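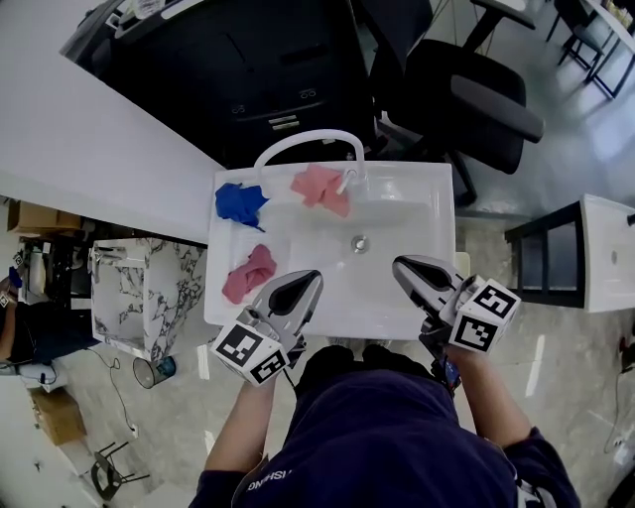
Warum werden Reinigungstücher nach Farben getrennt?

Die Farbe legt fest, in welchem Bereich ein Tuch benutzt werden darf. So gelangen Keime aus dem Sanitärbereich nicht auf Arbeitsflächen, und ein Tuch lässt sich auch dann zuordnen, wenn es schon im Becken oder im Wäschesack liegt.

Kapitel 5
Tücher: Auswahl, Handwäsche, Aufbewahrung

5.1 Einführung

Das Tuch ist das am häufigsten benutzte Arbeitsmittel in der Hausreinigung. Es nimmt Staub, Fett und Flüssigkeiten auf und gibt sie beim Auswaschen wieder ab. Gelingt das Auswaschen nicht, verteilt das Tuch den Schmutz auf der nächsten Fläche. In diesem Kapitel geht es um die Farbordnung, um das Auswaschen im Becken und um das Trocknen. Die Maschinenwäsche wird in Kapitel 6 behandelt.

5.2 Farbordnung

Verbreitet ist eine Einteilung in vier Farben. Blau steht für Möbel, Tische und andere Oberflächen, Rot für Toilette und Urinal, Gelb für Waschbecken und Fliesen im Sanitärraum, Grün je nach Betrieb für die Küche oder für besondere Bereiche. Verbindlich ist immer der Reinigungsplan des eigenen Betriebs.

Ausgeblichene Tücher sind ein häufiges Problem. Ein rotes Tuch wird nach vielen Wäschen rosa oder lachsfarben und kann mit einem hellen Tuch aus einer anderen Serie verwechselt werden. Tücher, deren Farbe nicht mehr eindeutig ist, werden aussortiert. Tücher aus verschiedenen Bereichen werden nicht gemeinsam in einem Becken ausgewaschen. Auf dem Bild liegen ein blaues und zwei rosafarbene Tücher in einem Becken; nach der Farbordnung wären sie zu trennen.

5.3 Auswaschen im Becken

Das Becken wird vor Beginn ausgespült. Lose Krümel und Haare werden über dem Abfalleimer ausgeschüttelt. Danach wird das Tuch ganz auseinandergefaltet, unter fließendem Wasser durchgespült und in warmem Wasser mit wenig Waschmittel geknetet. Weichspüler wird bei Mikrofaser nicht verwendet, er setzt die Fasern zu. Gespült wird, bis das Wasser klar bleibt. Zum Schluss wird das Tuch ausgedrückt und aufgehängt. Der Abfluss bleibt frei, Fasern werden aus dem Sieb entfernt.

Ein zusammengeknülltes Tuch trocknet im Inneren langsam und riecht bald muffig. Tücher bleiben deshalb nach der Arbeit nicht im Becken liegen.

5.4 Fallbeispiel

Mawuli Abugri leitet die Hausreinigung im Tagungshaus Gravira. Im September stellte er fest, dass die blauen Tücher auf den Tischen Schlieren hinterließen. Seine Kollegin Deepika Pai prüfte die Vorräte und fand im Waschraum eine Flasche Weichspüler. Nach drei Wäschen ohne Weichspüler nahmen die Tücher wieder besser Wasser auf.

Begriffe in diesem Kapitel: Farbordnung, Mikrofaser, Reinigungsplan, Keimverschleppung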